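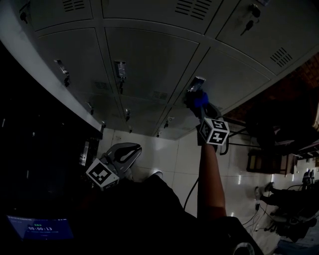
Photo: Gistness

Gistness Publishes Practice Guide for Demonstrations Recorded With Hand-Held Grippers

Mon 19 September — Gistness today released the first edition of its practice guide for recording manipulation demonstrations with hand-held grippers. The guide sets out 40 requirements in seven sections and applies to work done outside a laboratory, in corridors, changing areas, kitchens and shops. It was drafted with Lesar and Tefera, both of which record demonstrations for robot training, and was open for comment through July.

The guide covers the person, the grippers, the space and the record. It does not cover the training of models or the operation of robots that use them.

Section 2 deals with marker cubes. Each cube must be fixed rigidly behind the gripper head, and its printed faces must be free of scratches, tape and glare. A cube that has been knocked or refitted is to be calibrated again before the next take. Where a task calls for a reach to a low or recessed handle, the operator must check beforehand that at least one face of each cube stays in view of the head camera through the whole motion.

Section 3 sets limits on the task itself. Doors, latches and drawers may be worked only with the written consent of whoever controls the site. Locks and keys are treated separately: a key left in a lock is to be logged before the first take and must be in the same place after the last one. Lockers in use by staff or the public are excluded unless each has been emptied and released by its user.

"Latches are a useful task for this kind of recording, and they come with duties that a tabletop does not," said Eldana Bogale, who edited the guide for Gistness. "The door belongs to someone. Our reviewers wanted that written down in terms a crew can apply on site."

Section 5 covers the floor and the people on it. Cables must be routed away from the operator's path, or taped flat where they cross it. Bystanders are to be told that recording is in progress, and footage in which a bystander's face can be made out must be blurred or removed before release. Closed shoes are required. The operator rests for 10 minutes after each block of takes, and the length of a block is to be stated in the session plan.

The record, covered in Section 6, must give the site, the task, the calibration state of both grippers and the timer reading at the start and end of each take. Failed grasps are kept and labeled as such. Deleting a failed take without an entry in the log counts as a nonconformity.

Brirent will carry out conformity checks under the guide. A check consists of a review of the log and 2 site visits, one of them without notice. Crews that already hold a Brirent certificate for fixed-arm work will need a separate check.

The guide is free to download from the Gistness website. Comments on the first edition may be sent to the editor at any time and will be answered in writing.

Press contact: Eldana Bogale, Gistness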